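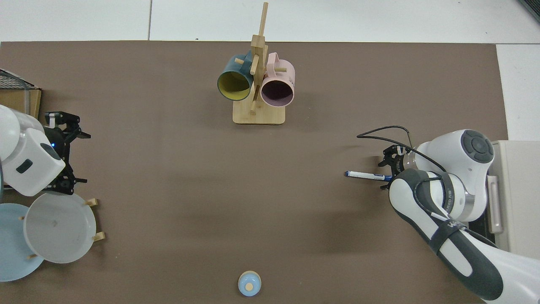

I've had the Wurnia race scanner clipped to my belt for two race weekends now, and I'm hooked. If you've ever sat in the stands at a short track and wondered why the leader suddenly backed off, get yourself a scanner (any scanner!) and listen to the spotters.

Setup was the only part that made me grumble. You load the car frequencies by hand, and the buttons are tiny. My friend Mei Escobedo did hers in the parking lot at Stadthorpe while I was still stuck on the menu screen. Once it's loaded, though, you just punch in a car number and go. I parked mine on 92 for most of the feature and heard the crew chief talk his driver through a loose right rear for what felt like forever — better than anything on the PA.

Sound is clear, even under caution with everybody talking at once. The headset is another story. It pinches, and I had it off by the second heat. I've switched to an old Shezi pair and they work fine with the same plug.

Battery got me through practice, heats and the feature with one bar left. The belt clip feels cheap, so I'd keep a hand on it going up the bleachers.

Four stars from me, and I'm taking it to Flerkcombe in September.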